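Before You Buy the Arms: Budget Tips for the Home Workshop

The price on the product page is the price of the part you'll complain about least. Two small tabletop arms are a fine way to spend a winter, and by November I had talked myself into a pair. I set aside $800 and felt very grown up about it. Then I went shopping for everything else.

Buy the table first. You want a flat top that doesn't rock, at a height where you can sit and watch an arm miss something for an hour without hurting your neck. Mine came from Gallwood, scratched, for $89, and it's the only purchase I've never had to update.

Split your money before you look at any pictures of arms. I keep a line for the arms, a line for power and cables, and a line for spare servos. The spares line will look silly until the evening a gear strips at 8 and every store is closed.

Pick your chore before you pick your gripper. Laundry sounds easy because you've been doing it badly for years. Cloth sags and bunches and slides, so budget for two arms if folding is the plan, and start with a plain towel. A roll of black tape for marking the edges costs next to nothing and gets used constantly.
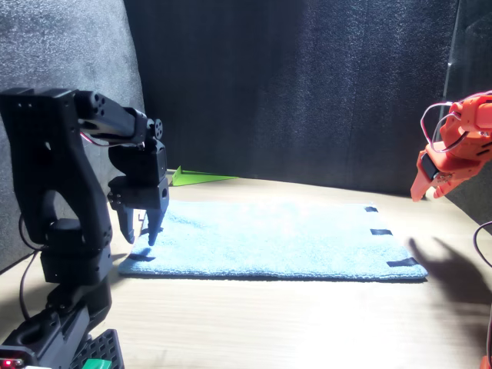

Akash Uniyal wrote in to say that I had the order wrong and that power should come before the table. He bought two arms and one supply, figuring they could share, and spent 3 weekends blaming the software. His advice is to price a separate supply for each arm and to read the connector size before paying for shipping. He also thinks my cable budget is a fantasy.

Fair enough. I've moved power up the list and doubled the cable line.

Check the cost of one replacement servo before you order anything. Virkow sells singles; Ganar only sold me a full set, which is how I came to own a drawer of motors I can't return.

Measure sideways, too. An arm's reach is on the spec sheet, but the room its elbow needs is left for you to discover with a coffee mug.

Leave a little unspent. Mine went on clamps, then more clamps, then a power strip with a switch I can hit without standing up.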